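A Thursday at the Fasetti mill

The Fasetti mill opens its doors twice a year, and the February visit is the smaller of the two. We booked because the autumn one was full. It meant cold sheds and a shorter tour, but also a group small enough that everyone could hear.

The mill is at the bottom of a steep lane, with the river on one side and the car park on the other. We were told to be at the gate by 9.45 and to wear flat shoes. Anyone in sandals or heels would have been turned back, according to the sheet that came with the tickets. Coffee was in the old counting house, where there were sample books laid out on a long table and a map showing where the yarn comes from. Most of it arrives by lorry, already spun. Spinning stopped on the site a long time ago and the floor where it was done is now used for storing pallets.

The firm makes bedding, tablecloths and a small amount of shirting. Bedding pays for the rest. The guide said this several times and I think she wanted us to understand why we would be seeing so many sheets.

We started in the warping room. Yarn is drawn off a large rack of cones and wound side by side onto a beam, in the order the pattern calls for. With a check, this is where half the work is done. The coloured threads have to go on in the right sequence across the full width, and a mistake here runs the whole length of the cloth. There was a beam half wound in navy and white while we were there, and the operator stopped it to tie in a broken end. It took her less time than it took the guide to explain it.

After that came the weaving shed. Ear defenders are handed out at the door and you need them. There were 13 looms running, with others stopped for a change of beam. You can walk along a painted path between the rows but you can't stop on it, so most of the talking is done before you go in. I had not realised how much of the check depends on the weft as well. If the cloth is beaten up too tightly, the squares come out as squat rectangles. The weavers keep a card gauge hanging on each loom and lay it against the cloth at the start of a shift.

The finishing department was the warmest part of the building and we stayed in it longer than planned. Cloth is washed, stretched back to width on a frame of pins, and dried as it travels. Checks are awkward at this stage too. If one edge gets ahead of the other, the lines slope, and on a bed a sloping line shows up at once. Plain cloth hides a good deal of this. The guide said that seconds in plain colours often go through the shop without customers noticing why they are cheaper, while seconds in checks come back.

There was a short stop in the making-up room, where sheets are cut and hemmed. The large checks are cut by following the pattern line and the small ones by measurement. Corners for fitted sheets are sewn on two machines at the far end, and these were the only ones working during our visit, as the rest of the room had gone to lunch.

Brown and white is one of the combinations they keep going every season. Blue sells better in summer and red in December, but brown sells steadily, mostly to people replacing a set they already have. A big square also looks different once it is spread over a mattress, and a folded sample gives very little idea of it.

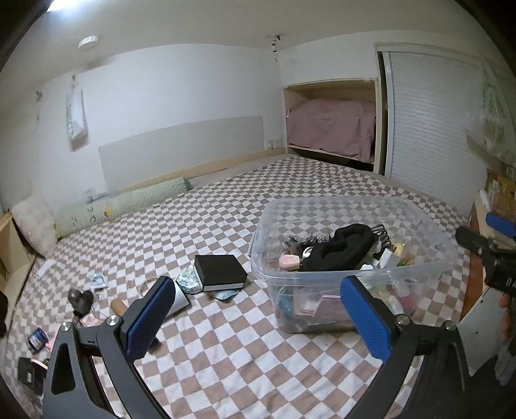 Marine, who came round with the same group, was less taken with the big squares. She said that a large check is unforgiving on a bed, that one tug at a corner puts every line out, and that she would only buy the small one for a spare room. The guide agreed that the small check sold better in the shop, though not by post.

Lunch was soup and bread in the canteen, included in the ticket. There is a vegetarian soup but you have to ask for it at the start of the day. The tables have mill cloths on them, fairly worn, and the guide said they are washed every day and kept until they go through at the folds.

The afternoon was shorter. We saw the pattern archive, which is kept in a dry room above the office – shelves of bound books with a square of cloth pasted on each page and the thread order written beside it in ink. Some of the older pages have prices. One range, called Kos, has been in the books for longer than anything else still being woven. It is a narrow check in grey and cream, and the current version uses the same thread order with a slightly heavier yarn.

The shop is by the gate and you pass through it on the way out. Seconds are on the left as you go in, sorted by size. I bought 2 pillowcases and a length of shirting. Card payments only, and bags are extra.

A few practical points. The tour has two flights of stairs and no lift to the archive. Photographs are allowed in the counting house and the shop but not in the sheds. The bus stops at the top of the lane and the last useful one leaves at 4.20. Tickets for the autumn visit go on sale in June.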